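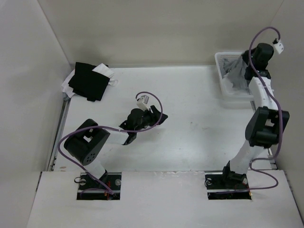 Ticket 1809
Product: Jimon order sync, store edition
Opened by: Lina Khoury, Fodetari
Opened: 24 May 2019
Status: Closed

Customer report
Size labels print with the wrong size after the nightly import. Tank tops marked M in the catalog come out as L. Only items from the supplier Rusnák are wrong — everything else prints fine. 337 labels had to be pulled before shipping.

Log
Asked for the import file and one bad label. Both received.
The file has 17 columns. The template on the account expects 16. The supplier added a color code column in front of size, so the size lookup is reading the wrong field.
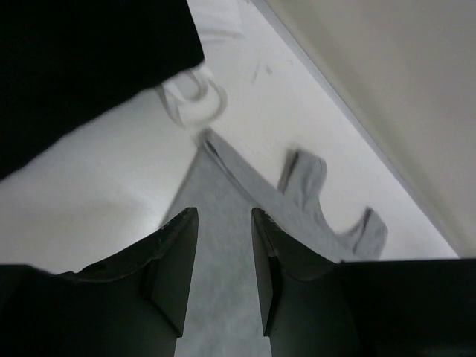 Moved the size field over by one in the template and ran a test import with 70 rows. Sizes are right, but two rows failed with "empty value in required field." Those rows have no color code. Set the column to optional and ran it again. No errors.

Kalevi Ikonen checked the label queue. Old jobs were still waiting with the bad sizes, so he cleared them and restarted the print service.

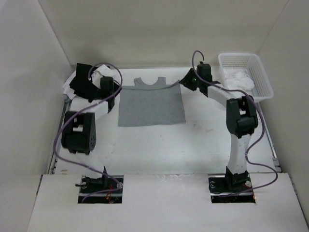
Customer reprinted the labels and confirmed they match the catalog. She asked for a warning when the column count changes. There is no such setting now — passed to the Mosisura team as a request for the June release.

Closed by: Kalevi Ikonen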